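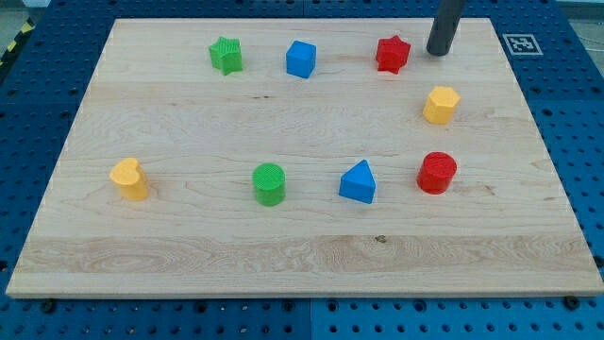 Durnico's incoming chief executive still has a box of payroll files on the floor of her office, left over from the job she is handing on. Nesma Tawfik spent nine years at the company, the last four as chief operating officer, before the board named her to the top role. She takes over in December.

The announcement, dated 8/7/25, ran to five paragraphs. It said Tawfik would join the board on the same day she became chief executive, that the current chief executive would stay until then, and that the search had looked at candidates from inside and outside the business. It did not say why the company had set such a long handover.

"We have a lease renewal and a wage agreement both landing in November," Tawfik said when we met at Durnico's head office. "The person who started those talks should finish them. I didn't want to walk in halfway and have everyone explain it to me again."

Durnico sells workwear and uniforms, mainly to hospitals, councils and freight companies. It employs 800 people across its warehouses, its two sewing rooms and its office. Most of the growth in recent years has come from contract customers who order through an online portal, and the retail counters now bring in a small share of sales.

Tawfik came to the company from Esenitz, a packaging distributor, where she ran the night warehouse and later the whole site. She described the move as a step down in title and a step up in work.

"At Esenitz I had a system that somebody else had already fixed," she said. "At Durnico I had spreadsheets. The first winter we shipped a hospital order in the wrong colour, all of it, and I drove out to see the customer myself. They kept the account with us. I still deal with the same purchasing manager."

She was cautious on the subject of store closures. Durnico has shut three counters in the past two years, and staff have asked whether the rest will follow.

"There's no list," she said. "If I said there would never be another closure, I'd be making it up. What I've told the counter staff is that they'll hear it from me first and they'll have a proper notice period. Some of them weren't happy with that answer and I understand why."

The larger question for the company is what to do with Tronuvach, the footwear business it bought in the year before the pandemic. Tronuvach makes safety boots and has kept its own name, its own office and its own finance team of over 80. Two directors have argued in favour of selling it. Tawfik was one of the managers who argued against.

"I haven't changed my mind," she said. "The customers who buy a jacket from us also need boots. We never gave the sales people a reason to sell both. They were on separate targets and separate software, and a hospital would get two invoices and two delivery trucks on the same morning. That's our fault and we can fix it before we talk about selling anything."

Work on joining the two ordering systems began in the autumn and is behind schedule. Tawfik put the delay down to the product codes, which were built differently at each company, and said the first combined invoices should go out in the spring. She would not give a figure for the cost. A summary will be in the annual report, she said, and she would sooner people read it there with the rest of the numbers.

One thing she will change early is the reporting line. At present 9 managers report to the chief executive, including the head of each sewing room. Under the new structure the sewing rooms will report to a head of production, a position that has been advertised and not yet filled. The chief operating officer's job will also be split, with warehousing going to one person and customer service to another.

"I know what the job was because I did it," she said. "It was too big. I was answering emails on delivery windows at eleven at night, and I don't think I was very good at it by then."

The board has also kept on El Ouafi, the advisory firm that ran the search, to review how senior managers are paid. Bonuses at Durnico have been tied almost entirely to annual sales. Tawfik said she expected the review to bring in measures for late deliveries and staff turnover, and that her own bonus would be covered by whatever came out of it. The terms of her contract had been settled, she said, apart from that piece.

Asked how the outgoing chief executive had taken the long handover, she laughed and then gave a fairly straight answer. The two of them meet every second week. He signs off on anything to do with the lease and the wage agreement, and she signs off on next year's budget. Everything else goes to whoever's desk it reached first.

"We've disagreed once so far, on the freight contract," she said. "He wanted to roll it over for three years and I wanted one. We went with one — I'm the one who'll be living with it."

She has been spending part of each month at the sewing rooms, where she had worked less than in any other part of the business. The machines in the older of the two rooms are due for replacement, and the operators have given her a list of what they would like and what they would like to keep. She said the list would go to the head of production when there is one.

Until then it is pinned up beside her desk, next to the floor plan for the new warehouse racking, which has to be approved by the end of the month.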